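The Fruit Bowl Problem: Storing and Serving Fresh Produce in a Shared Kitchen
Student project report, Plandstead College, Home and Consumer Studies
Oratile Jacobs and Themis Economou
Supervisor: Charmaine Makhubela
2022-01-16

1. Why fruit

Our first proposal was a study of bread. It was turned down on the grounds that two groups had already done bread, and one of them had done it well. We were given fruit, and a budget that would buy a modest amount of it.

The question we settled on was whether the thing you keep fruit in changes how much of it gets eaten. Our shared kitchen at Trasau House had, until May, a deep ceramic bowl on top of the fridge. Fruit went into it and came out some weeks later as a different substance. Petronella Jacobs, who lives on the same corridor and is related to one of the authors, described it as "the compost with a view".

2. What we used

We wanted a container that let air through, could go under the tap with the fruit still in it, and looked decent enough to stay on the table. This ruled out most of what was in the cupboard. We ended up with a green colander with two small handles, set on a pink checked tablecloth. The tablecloth was Themis's idea and was defended at some length.

The filling was kept mixed on purpose. People who walk past a bowl of only oranges have one decision to make, and they had been making it for months. Besides the oranges we put in a cucumber, which is not what most people call fruit and caused more discussion than any other item in the project. It was too long to lie flat, so it went in on a slant with its tip above the rim and everything else packed round it.
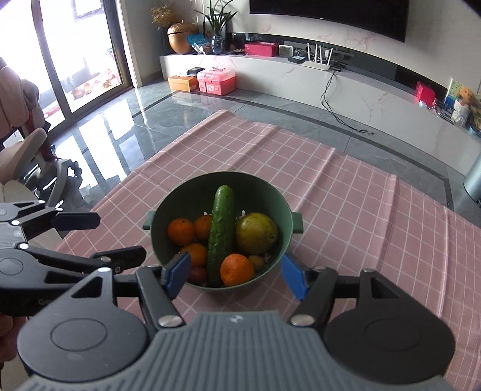
3. Method

The colander stood in the middle of the kitchen table for the whole trial. The old bowl stayed on the fridge, also filled, so that each had a fair chance. We topped both up from the same shopping. Anyone taking something was asked to put a tick on the sheet beside the kettle. We recorded 438 ticks over the trial, of which 289 were for the colander. One tick was accompanied by a drawing of a cucumber and was allowed to stand.

We also kept the receipts. The total weight bought was over 70 kilograms, most of it carried up the stairs by Oratile, who would like this noted.

Arranging the colander took longer than planned. Our rules by the end were:

Heavy and firm things first, soft things last.
Cucumber in early, or there is no getting it in at all.
Oranges round the side, where they hold the rest up.
Small items near the top. A small tomato at the bottom of a bowl is found by smell.
Turn everything over when topping up, and take out anything with a soft patch.

The last rule was the one we broke most. It is easy to drop new oranges on old ones and feel that the job has been done.

4. Results

The colander came out ahead, with 289 ticks against 149 for the bowl on the fridge. We had expected a gap, though we had hoped to learn more from it. Most of those we spoke to said they took from the table because it was the table. Yolandi Kruger, who is tall and had been our best customer for the fridge bowl, switched over in the first few days and gave the tablecloth as her reason - we have chosen to believe her.

Oranges went fastest. Pears were picked up, pressed with a thumb and put back, often by several people in turn, which did them no good. We would buy fewer next time and write "please don't squeeze" on the sheet, for all the difference that would make.

The cucumber was rarely taken whole. Once we left a knife and board nearby it began to go in slices, usually late in the evening.

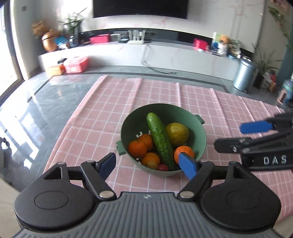

Does fruit need to be dried before it goes back in a colander?
Give it a good shake over the sink and pat the softer things with a clean tea towel. The holes let the drips out, so put a plate underneath if you are fond of your tablecloth. We learned to be.

5. What we would change

The main weakness is that we changed two things together, the container and the place, and cannot say which of them did the work. Ms Makhubela pointed this out when we handed in our plan, and again when we handed in our results. A fairer trial would put the colander on the fridge and the ceramic bowl on the table, and we would be glad to read it if another group wants to carry the shopping.

We would also move the tick sheet away from the kettle, as the steam made the lower half hard to read. The sheets are in the appendix, flattened as well as we could manage.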